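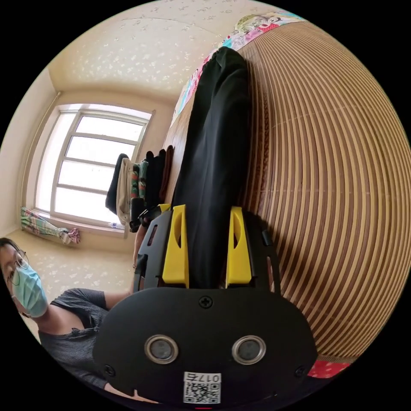

Workshop notebook / Staffing and rota

Monday, August 17, 2026

Well, the email came at ten past nine, before I'd even got my coat off. Gulenow are closing the Dunleavy site and trimming the fixed-term people here at Dalluvside. 40 posts between the two places, out of a bit over 300. Letters go out to the people affected, then a consultation period, then we find out who is left. I've read it four times and it still doesn't say which teams.

Writing this down mainly so there's one place with what we were told and what we decided, as the chat has already gone off in six directions.

What Noreen got out of the call with head office (she took notes, I was trying to find the mute button):

Fixed-term contracts ending before February won't be renewed. That bit is settled.
Permanent staff go into a pool by grade, not by team. Sunita asked twice and got the same answer twice.
Anyone who wants to go voluntarily has to say so in writing to HR. Telling your manager in the corridor doesn't count!
Overtime frozen from today, including what's already been pencilled in. I've asked about the Saturday that Rodel has already worked and will chase it.

Soledad thinks the grade pools are going to be a mess, and I'm inclined to agree with her. Our grade has people who've been doing purchasing for ten years sitting next to people who came over from payroll last winter, and I can't see how you score them on the same sheet. She's drafting a question about it for the staff reps. If you want something added, give it to her by Thursday lunch, she's off after that.

Spent the rest of the morning on the rota. With the overtime gone we can't cover late phones every day, so I've cut it to two evenings and left the others on voicemail. Not pretty. Bo-ram offered to swap her early for Rodel's late so he can do the school run (thank you, I owe you a cake) and that plugged the worst gap. The new version is in the shared folder, same name as the old one, which I know annoys everyone, but the links break otherwise.

Zorker invoices: still behind. I'd half hoped the Dunleavy lot would take a batch off us this month and clearly that isn't happening now, so I've rung Zorker and asked for an extra week. Their accounts person was lovely about it. Haven't told her why.

Rang Dunleavy after lunch as well, just to say hello really. They'd been told in the canteen, all together, with the shutters half down. Not much you can say to that. I've promised to send over the template for the handover notes, and need to strip our names out of it first.

To do tomorrow:
Chase HR re Rodel's Saturday
Handover template to Dunleavy
Ask whether booked leave still stands during consultation (Sunita's got her sister's wedding)
Find the redundancy policy, the proper one, the intranet link goes to the 2019 version
Cake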